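把旧毛衣拆了重新织：一件毛衣的第二次机会

去年换季的时候，我从衣柜最底下翻出一件灰蓝色的粗针套头衫，领子松了，下摆也垮了，穿是肯定不会再穿，扔又实在下不了手。那毛线摸上去还是软的呀！羊毛里混了一点羊驼，对着光看，线身上有一层细细的绒，当年买线的时候我在店里站了好久才咬牙付的钱。于是我做了一件早就想做却一直没胆子做的事：把它拆了。

拆完以后我整个人都被迷住了。从那时到现在，我一共拆了7件毛衣，有自己织的，有家里人不要的，还有两件是从二手店里淘回来的。这篇就把我这一路的心得写下来，写得有点长，喜欢织东西的朋友泡杯茶慢慢看。

先说什么样的毛衣能拆

最要紧的一步是翻过来看侧缝，这一点我怎么强调都不过分。如果侧缝是一针一针缝合起来的，两边的边针完整，像两条小辫子并排躺着，那恭喜你，这件可以拆，而且能拆出一整根长长的线。如果侧缝是包边机锁过的，边上一圈密密的细线，那就请放回去。锁边的毛衣是从大片的针织布上裁下来的，每一行都被剪断了，拆出来的全是一段一段的短线，最长也就是身宽那么长。

我第一次去二手店就吃了这个亏。一件墨绿色的开衫，颜色美极了，手感也好，我抱着就去结账，回家翻开一看，里面全是锁边。后来它变成了两个靠垫套，也算有个归宿吧，可是我惦记了好久的墨绿色帽子就没有着落了。

再看成分。纯羊毛最好拆，羊毛混尼龙也不错，棉线拆出来会有点蔫，但洗一洗还能用。马海毛我劝大家三思！它的长毛会互相缠住，拆三针停一下，拆三针停一下，我拆过一只马海毛袖子，拆到后来脖子都僵了。有个办法是装进袋子放冰箱冷冻室冻一晚上再拆，我试过，确实顺一些，但也只是一些。

还有一种情况是毡化。毛衣不小心丢进洗衣机热水洗过，变小变厚，针目都糊在一起，这种就不用想了，剪成杯垫吧，很可爱的。

找到那根线头

织毛衣的人都知道，收针的地方就是拆的起点。可是别人织的毛衣，收针在哪里，线头藏在哪里，真的像捉迷藏。我一般按这个顺序来：先拆缝合，把前片、后片、两只袖子分开；再拆领子，领子多半是最后挑针织的；然后每一片从上往下拆。

拆缝合线要有耐心，也要有光线。我喜欢在上午坐到窗边，用一把小小的尖头剪刀，挑起缝线剪一下，再拿钝头的缝针把剩下的慢慢抽出来。千万不要在晚上看着剧拆！我那件藏青色的背心就是这么剪到本体的，一剪刀下去，剪断了三行，当时电视里正演到最紧张的地方，我比剧里的人叫得还大声。

找对了头以后，那种感觉太好了。轻轻一拉，线就哗啦哗啦地从针目里退出来，一行走完自己拐弯接着走下一行，带着一串弯弯曲曲的小波浪，像刚泡开的方便面。我家里人路过看见，都忍不住要坐下来拉一会儿。

绕线的法子

刚拆下来的线是卷的，不能直接绕成球就拿去织。我见过有人这么做，织出来的平针高高低低，像没熨过的衣服。正确的做法是绕成绞，洗，晾直，再绕球。

绕绞最简单的工具是椅背。把一把椅子反过来放，线绕着椅背一圈一圈走，不要拉太紧，羊毛有弹性，绷着绕的线洗完会缩回去，你还以为自己少了一截线。我后来买了一个Irkeo的折叠绕线架，收起来像一把伞，撑开之后转得很轻，拆和绕可以同时进行，一只手放线，一只手扶着架子，效率高了不知道多少。

绕好以后，要用别的颜色的棉线在绞上松松地扎几道，我习惯扎四道，打八字结，让结从线绞中间穿过去。只扎一道的话，下水一泡就全散了，那个烂摊子我收拾过一次，整整一个周末都搭进去了。

每一绞我都会挂一个小纸牌，写上从哪件毛衣哪个部位拆下来的、多重、有没有断头。 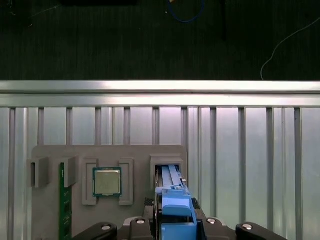 本页最后修改：2020年8月2日

洗线和晾线

现在说洗。盆里放温水，加一点羊毛专用的洗涤剂，把线绞轻轻按下去，让它自己吸饱水沉到底。不要搓，不要拧，就让它泡着，半个小时左右，你会看到那些方便面一样的小弯一点点松开，线在水里慢慢舒展，我每次都蹲在盆边看得出神。

旧毛衣的线头一盆水多半会浑，二手店的更厉害，我有一次换了三遍水才清。换水的时候，先把线捞出来放在一边，倒了水、接好新水，再把线放进去，水龙头不要对着线冲，羊毛最怕这种又冲又揉的，一不留神就毡了。水温也要前后差不多，从温水直接到冰水，线会吓一跳，你也会吓一跳。

捞起来以后用大毛巾卷住，踩一踩吸水（我喜欢光脚踩，很舒服），然后挂起来晾。很多教程会说下面要坠重物，把线拉直。我的意见是轻轻坠一下可以，别太重。我在绞的下端挂一个木衣架，就够了。坠得太狠，线的弹性会被拉掉，织出来的东西没有回弹，袖口穿两次就松垮垮的。还会剩一点点弯，没有关系，织好以后再洗一遍、定一次型，那点弯就找不到了。

阴凉通风的地方晾两天。五月里天气好，我把五绞线一字排开挂在阳台上，风一吹，全都慢慢地转，楼下的邻居抬头问我是不是在晒面条！

称重和算线

线干透以后一定要称一次。厨房秤就行。那件灰蓝色套头衫，拆洗完一共得了861克……等等，我写到这里又去翻了一遍本子，861克是连同那件米白色高领一起的总重，两件放在一起称的。粗针毛衣很吃线，两件加起来能有这个分量，我当时高兴得在厨房里转圈。

单说灰蓝色的，其中最完整的一绞是后片拆下来的，273克，中间一个结都没有，织的人（就是多年前的我自己）居然把接头都藏在了侧边，我真想穿回去拍拍她的肩膀。两只袖子的线稍微旧一点，手肘的地方磨薄了，我把薄的那几段剪掉，剩下的留着织口袋和领边这种不太受力的地方。

算线的时候，还有一件事要考虑：旧线会比新线细一点点。原来用5毫米针的，我会先用4.5毫米织一块小样看看。小样真的不能省，我知道大家都嫌麻烦，我以前也嫌，可是旧线没有标签，没有厂家告诉你十厘米要起几针，那块小样就是它的标签。织好的小样要洗，要晾干，再量。没洗就量，数字是不作数的。

我的小样是起32针，平针织上一手掌高，两边各三针起伏针防卷边。织得大一点，中间才好量。这些小样我都留着，背面别上写了针号的纸，现在已经攒了厚厚一叠，翻起来像一本布做的日记。

接线

旧线难免有断头，接线这件事就绕不过去。我最爱的是湿毡接法，只适合没有经过防缩处理的纯羊毛：把两个线头各拆松一小段，分出一半的股剪掉，叠在一起，沾一点水，放在掌心里飞快地搓。搓到手心发热，两段线就长在一起了！第一次成功的时候我拿着那个接头左拉右拉，怎么看都像变魔术。

混纺的线、防缩处理过的线搓不起来，就老老实实用俄罗斯接法，拿缝针把线头往自己身体里穿回去，两边套成一个环扣。接头处会稍微粗一点，所以尽量安排在行的两端。

棉线我就直接换线，留出长一点的线尾，最后统一藏。藏线尾的时候沿着反面的针目走一个来回，拉一拉织片，让线尾放松，然后再剪。先剪后拉的话，线头会噗一下从正面冒出来，我那条棉线围巾上至今还有一个。

旧颜色配新颜色

拆出来的线常常不够织一整件，这时候就要配色了，这可是我最最喜欢的部分。

灰蓝色那一批，我本来打算原样织一件开衫，算了算差一点点，就去线店找能搭的颜色。店里的Herath有一个系列是粗纺的，颜色都像在里面掺了一点土，沉稳，但是不闷。我在芥末黄和砖红之间摇摆了半天，最后两个都拿了（我就知道会这样）。芥末黄配灰蓝，像秋天傍晚的天，特别耐看。砖红的那团现在还躺在篮子里等着它的机会。

配色我有个土办法：把要用的几种线各剪一小段，拧在一起，放到窗边，退后几步看。近看好看的，远看不一定好看。再用手机拍一张，调成黑白，如果两种颜色在黑白里灰得一模一样，那织提花的时候花样就会糊掉，远处看过去是一片。我有一顶帽子就是这么糊掉的，紫色和棕色，拿在手里多好看呀，戴上以后朋友都以为是纯色。

粗细也要配得上。新线比旧线粗的话，条纹的边会鼓起来，提花更不行。差一点点可以用换针号来调，差得多就别勉强，把旧线双股并起来试试，常常会有惊喜。我把米白色的线和一根很细的浅灰并在一起织，出来的那种花花点点的质感，像粗陶碗的釉面，买都买不到。

织什么好

刚开始拆旧线的朋友，我真心推荐从小东西开始。帽子、手套、暖手的半指套，用线少，出成品快，也能让你摸清这批线的脾气。

我用藏青色背心（就是被我一剪刀剪断三行的那件）织了一顶翻边的双罗纹帽子，又织了一双半指手套，断头多的部分全用在手套上，反正手套本来就要断线。戴着它去Haltmont的集市上逛了一圈，卖苹果的阿姨问我在哪里买的，我就站在摊子前面给人家讲了半天拆毛衣，后面排队的人居然也跟着听！

米白色高领最后变成了一条长围脖，桂花针，针法简单得很，上下针错开来织就可以，正反面一样好看，软软厚厚的，绕两圈正好。剩下的一点线，织了一个热水袋套子，顶上抽一根带子，冬天抱着真的太幸福了。

灰蓝配芥末黄的开衫是最大的工程。从领口往下织，一片到底，不用缝合，边织边试穿。我把芥末黄放在袖口、下摆和门襟，口袋里面那一层也偷偷用了黄色，手插进去的时候才看得见。扣子是从一件旧外套上拆下来的，木头的，有点磨花了，配上去刚刚好，像它们本来就是一家。

织坏了怎么办？再拆！旧线最大的好处就是它已经被拆过了，一点都不娇气。开衫的左袖我织了三遍，头一遍收针收得太快，胳膊弯不过来，第二遍又太宽，像唱戏的水袖，第三遍才对。每次拆的时候都没有那种心疼的感觉，线嘛，拉出来，绕回去，接着来。

几个零碎的问题

有朋友留言问会不会有虫。旧毛衣拿回家，我都会先用袋子封好，冷冻几天，拿出来放到室温，再冻一轮，然后才进家里的线柜。如果翻开就看到一个一个的小洞，还有沙子一样的颗粒，那再漂亮也不要带回来，一柜子的线都会跟着遭殃。

有人问旧线要不要染。可以染，浅色的羊毛很好上色，我试过用洋葱皮煮，煮出来是暖暖的橘黄，煮的时候满屋子都是洋葱汤的味道，闻得人肚子饿。不过旧毛衣原本的颜色往往已经洗得很柔和了，那种柔和新线染不出来，我现在越来越舍不得动它。

还有人问怎么记录。我用的是Memow的横线本子，一件毛衣占两页，左边写拆之前的样子、成分、哪里有破损，右边贴一小段线，写重量、针号、小样的密度，最后写它变成了什么。线是用一小条胶带贴上去的，翻到那一页就能摸到。

最后是老问题：拆一件要多久？看毛衣，也看心情。粗针的套头衫一个下午就能拆完，细针的要好几个晚上。马海毛的……我前面说过了，请三思。

下一件排队的是一件酒红色的麻花毛衣，二手店里找到的，侧缝漂漂亮亮，是手缝的，我在店里翻开的时候差点叫出来。麻花特别吃线，所以拆出来一定很多，我想用它织一条小毯子，或者一件带帽子的短外套，还没有想好。等小样织出来，我再上来跟大家说。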